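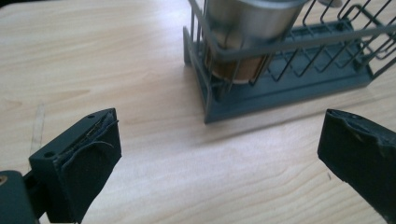

사진 한 장은 어떻게 인터넷을 건너갈까? 꼬마 꾸러미 '패킷'의 대모험

어린이 기술 교실 | 2022년 10월 25일

할머니께 강아지 사진을 보내 본 적 있나요? 보내기 단추를 톡 누르면 금세 할머니 휴대전화에서 "띵동!" 소리가 나지요. 그런데 그 짧은 사이에 사진은 여러분 휴대전화에서 잘게 나뉘고, 번호를 달고, 여러 기계를 지나고, 마지막에 다시 원래 모양으로 맞춰진답니다. 정말 바쁜 여행이에요! 오늘은 그 여행을 처음부터 끝까지 따라가 볼게요.

사진을 조각내요

휴대전화는 사진을 통째로 던지지 않아요. 먼저 작은 조각으로 나눕니다. 이 조각 하나하나를 꾸러미에 담은 것을 '패킷'이라고 불러요. 패킷은 영어로 작은 꾸러미라는 뜻이에요. 이름이 참 귀엽지요?

우리가 보낼 강아지 사진이 패킷 400개로 나뉘었다고 해 볼게요. 사진이 더 크고 선명하면 패킷도 더 많아지고, "네!" 하는 짧은 문자라면 패킷 하나로도 충분해요. 동영상은 어떨까요? 어마어마하게 많은 패킷이 줄줄이 이어서 출발한답니다.

그런데 왜 굳이 나눌까요? 좁은 골목길을 떠올려 보세요. 엄청나게 긴 트럭 한 대가 골목을 지나가면 그동안 다른 자전거와 자동차는 모두 기다려야 해요. 하지만 짐을 작은 수레에 나누어 실으면 수레와 수레 사이로 다른 사람의 수레도 끼어들 수 있지요. 그래서 여러분이 사진을 보내는 동안 언니는 노래를 듣고, 아빠는 날씨를 찾아볼 수 있어요. 모두의 패킷이 번갈아 가며 같은 길을 쓰는 거예요!

좋은 점이 또 있어요. 길에서 조각 하나가 사라져도 그 조각만 다시 보내면 돼요. 이 이야기는 조금 뒤에 자세히 할게요.

꾸러미 겉에는 무엇이 적혀 있을까요?

택배 상자에는 종이가 붙어 있어요. 받는 사람 주소도 있고, 보낸 사람 주소도 있지요. 패킷에도 그런 부분이 있는데, '헤더'라고 해요. 머리 부분이라는 뜻이에요. 헤더에는 이런 것이 들어 있어요.

받는 곳의 주소
보낸 곳의 주소
이 조각이 어디쯤 들어갈 조각인지 알려 주는 순서 번호
내용이 망가지지 않았는지 검사할 때 쓰는 숫자

여기서 주소는 우리 집 주소처럼 동네 이름으로 되어 있지 않아요. 숫자로 된 주소를 쓰는데, 이것을 'IP 주소'라고 한답니다. 컴퓨터는 숫자를 아주 좋아하니까요!

진짜 순서 번호는 우리가 세는 것보다 조금 더 복잡한 방법으로 매겨져요. 그래도 1번, 2번, 3번이라고 생각하면 이해하기 쉬우니, 이 글에서는 그렇게 부를게요.

첫 번째 정거장은 공유기

자, 패킷이 출발합니다! 와이파이를 쓰고 있다면 첫 구간은 공중이에요. 휴대전화가 패킷의 내용을 눈에 보이지 않는 전파로 바꾸어 내보내면, 집에 있는 공유기가 그 전파를 알아듣고 받아요. 공유기에 안테나가 삐죽 나와 있는 것도 있고 안에 쏙 숨어 있는 것도 있는데, 하는 일은 같아요.

공유기는 우리 집의 교통정리 담당이에요. 패킷의 헤더를 보고 "이건 집 안의 프린터로 갈 거구나", "이건 바깥 인터넷으로 나갈 거구나" 하고 길을 나누어 줍니다. 그리고 바깥에서 돌아온 패킷이 있으면 집 안의 어느 기계가 기다리고 있는지 기억해 두었다가 제대로 건네주지요. 여러분이 보던 만화가 갑자기 동생 태블릿에서 나오지 않는 건 공유기가 이 일을 꼼꼼하게 해 주기 때문이에요.

길을 알려 주는 라우터들

집을 나선 패킷은 이제 훨씬 큰 기계들을 만나요. 이 기계를 '라우터'라고 해요. 우리 집 공유기도 사실 작은 라우터랍니다. 바깥에 있는 라우터는 훨씬 많은 패킷을 아주 빠르게 처리해요.

상상 속 지도를 하나 펼쳐 볼까요? 여러분은 브러크사이드(Brerkside)라는 마을에 살고, 할머니는 이다르(Idar)라는 바닷가 마을에 사세요. 두 마을 사이에는 라우터가 6대 놓여 있어요. 패킷이 첫 번째 라우터에 도착하면 라우터가 묻습니다.

"어디로 가니?"
"이다르에 있는 할머니 휴대전화로 가요!"
"그럼 저쪽 라우터로 가렴. 그다음은 그 친구가 알려 줄 거야."

재미있는 점은 라우터 한 대가 끝까지 가는 길을 몽땅 알고 있을 필요가 없다는 거예요. 다음에 누구에게 넘기면 좋을지만 알면 됩니다. 낯선 동네에서 길을 물을 때 "저 빵집까지 가서 다시 물어보세요" 하는 대답을 듣는 것과 비슷하지요. 빵집에 가서 또 묻고, 또 묻고, 그러다 보면 어느새 도착해요!

라우터가 다음 길을 정할 때 보는 표도 있어요. '라우팅 테이블'이라는 이름이에요. 공사 중이거나 고장 난 길이 생기면 라우터들은 서로 소식을 주고받으면서 이 표를 고쳐요. 그래서 같은 사진의 조각인데도 어떤 패킷은 산 쪽 길로, 어떤 패킷은 강 쪽 길로 갈 수 있답니다.

패킷은 무엇을 타고 갈까요?

공중을 날기도 하고 선을 타기도 해요. 선에도 종류가 있어요. 구리로 된 선에서는 전기 신호가 되어 달리고, '광섬유'라는 가느다란 유리 선에서는 빛이 되어 달려요. 빛이 반짝반짝하는 모양으로 0과 1을 나타내는 거예요. 유리로 만든 선인데 머리카락만큼 가늘고, 부드럽게 휘기도 해요. 멋지지 않나요?

먼 나라로 갈 때는 바다 밑에 깔린 긴 케이블을 지나갈 때가 많아요. 물고기들이 헤엄치는 저 아래로 누군가의 생일 축하 인사와 숙제 파일과 강아지 사진이 지나가고 있는 거지요. 인공위성을 거치는 길도 있어요. 배 위나 깊은 산속처럼 선을 놓기 힘든 곳에서 큰 도움이 돼요.

앗, 23번이 없어졌어요!

드디어 패킷들이 할머니 휴대전화에 도착합니다. 그런데 순서가 뒤죽박죽이에요. 7번보다 9번이 먼저 올 수도 있어요. 걱정하지 마세요. 번호가 있으니까요! 휴대전화는 번호를 보고 조각을 차례대로 세워요.

그런데 아무리 기다려도 23번 패킷이 오지 않아요. 길이 너무 붐비면 라우터가 패킷을 미처 다 받지 못하고 놓칠 때가 있거든요. 그러면 두 휴대전화는 이런 식으로 이야기를 나눠요.

"22번까지 잘 받았어요. 이제 23번이 필요해요."
"앗, 23번이 안 갔구나. 다시 보낼게요!"

이렇게 서로 확인하면서 주고받는 약속을 'TCP'라고 해요. 컴퓨터끼리 정해 둔 약속은 '프로토콜'이라고 부르고요. 약속이 있으니까 서로 다른 회사에서 만든 기계도 말이 통해요. 이야기 속에서 여러분의 휴대전화는 플라스틸든(Plastilden)이 만들었고 할머니의 휴대전화는 델리치(Delić)가 만들었는데, 둘 다 같은 약속을 지키니까 아무 문제가 없답니다.

그런데 모든 프로그램이 이렇게 꼼꼼하게 확인하는 건 아니에요. 영상 통화를 할 때는 조금 다른 방법을 쓰는 일이 많아요. 할머니 목소리 한 조각이 빠졌다고 대화를 멈추고 기다리면 이야기가 자꾸 끊기겠지요? 그럴 때는 빠진 조각을 그냥 두고 다음 조각으로 얼른 넘어가요. 통화하다가 화면이 잠깐 네모네모하게 깨진 적이 있다면, 패킷 몇 개가 늦게 오거나 사라졌을 수도 있어요.

길을 잃은 패킷은 영원히 떠돌까요?

좋은 질문이에요! 헤더에는 사실 숫자가 하나 더 들어 있어요. 라우터를 하나 지날 때마다 이 숫자가 1씩 줄어들어요. 40으로 시작했다면 다음에는 39, 그다음에는 38이 되는 거예요. 숫자가 0이 되면 라우터는 그 패킷을 더 보내지 않고 버려요. 조금 불쌍하지만, 이 규칙이 없으면 길 잃은 패킷이 빙글빙글 돌면서 다른 패킷의 길까지 막아 버린답니다.

다른 사람이 사진을 훔쳐보면 어떡하죠?

패킷은 여러 기계를 지나가니까 걱정이 될 만해요. 그래서 많은 앱과 웹사이트가 내용을 비밀 글자로 바꾸어 보내요. 이것을 '암호화'라고 해요. 열쇠가 없는 사람이 들여다보면 뜻을 알 수 없는 숫자와 글자만 가득하지요. 그래도 집 주소나 비밀번호처럼 중요한 것은 아무에게나 보내지 말고, 꼭 어른과 먼저 이야기하세요.

종이로 하는 패킷 놀이

친구나 가족과 함께 해 보세요! 종이와 연필만 있으면 돼요.

1. 보내는 사람은 짧은 편지를 써요. 띄어쓰기까지 합쳐 40글자면 딱 좋아요.
2. 편지를 몇 글자씩 잘라 작은 쪽지에 옮겨 적고, 쪽지마다 순서 번호와 받는 사람 이름을 적어요.
3. 나머지 사람들은 라우터가 되어 방 여기저기에 서요. 쪽지를 받으면 받는 사람과 가까운 라우터에게 넘겨요. 한 번에 한 장씩만!
4. 라우터 한 명은 몰래 쪽지 한 장을 주머니에 숨겨요.
5. 받는 사람은 번호대로 쪽지를 늘어놓고, 빠진 번호를 큰 소리로 말해요.
6. 보내는 사람은 그 쪽지를 새로 써서 다시 보내요.

두 번째로 할 때는 번호를 적지 말고 해 보세요. 편지가 엉뚱한 말로 변해서 배꼽을 잡게 될지도 몰라요!

오늘 나온 낱말

패킷: 인터넷으로 보내려고 작게 나누어 담은 꾸러미
헤더: 패킷의 주소와 번호가 적힌 부분
라우터: 패킷을 다음 길로 보내 주는 기계
프로토콜: 컴퓨터끼리 지키는 약속
광섬유: 빛으로 소식을 나르는 가느다란 선
암호화: 열쇠가 있어야 읽을 수 있게 내용을 바꾸는 일

다음 시간에는 긴 숫자로 된 IP 주소를 사람이 외우기 쉬운 이름으로 바꾸어 주는 인터넷 전화번호부, 'DNS'를 만나러 갈 거예요.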